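I have a soft spot for small craters. Everyone loves the giants, and I can see why, since a basin wide enough to swallow a country is a hard thing to compete with. But give me a bowl 1408 metres across with a crisp rim and a bit of frost on its shaded wall, and I will happily lose an evening to it.

My argument is a simple one. We spend too little time going back to places we have already photographed. A first picture of any patch of Mars gets a caption, a bit of excitement and a place in the archive. The second picture of the same patch, taken a few years later under a different sun, gets almost no attention, and I think the second one is usually better!

Take slopes. Plenty of crater walls carry dark streaks where dust has slid downhill. In a single picture they are pretty, like ink run down a page. Put two pictures side by side and suddenly you have a process. One streak has faded, another has turned up to its left, and a third hasn't changed a bit. You can start asking how often the dust moves and what sets it off. Is it wind? A small impact nearby? The daily swing in temperature? I don't know, and I love that I don't know.

## The case for going back

The usual objection is that there is so much ground still to cover, at the best detail anyway. Mars has about as much dry land as Earth, and an orbiter with a sharp camera sees only a thin strip at a time. Every repeat is a new place missed. I take that seriously. If you had asked me in March, I might even have agreed.

What changed my mind was dunes. I spent the summer comparing old and new views of one dune field, which in my notebook goes by the name Fendatness (I name all my favourites, badly; the crater next door is Stulerley). On the early picture the dunes looked frozen, and I had written "old, inactive" beside them in pencil. On the later one the ripples on their backs had shifted and the edge of the biggest dune had crept over a pale slab of bedrock. I rubbed out my note with great pleasure.
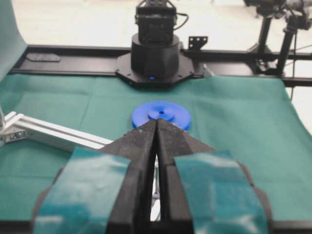

A planet with air that thin can still push sand about, and you would never learn it from one visit. The same goes for gullies, for the pits that widen in the southern ice cap every summer, and for the fresh little craters that appear as dark smudges on dusty plains. All of them were found by somebody looking twice.

So here is what I would ask for. Keep mapping new ground, of course, but set aside a decent share of every season for repeats, with the light matched as closely as the orbit allows. Choose some dull places too – flat plains, worn old rims, anywhere we think we understand. And put the pairs online together, so that people like me can flick between them at the kitchen table.

Stulerley is next on my list. I have one good view of it, with the sun low in the west and a fan of something dark spilling from the north wall, and I am waiting very impatiently for another.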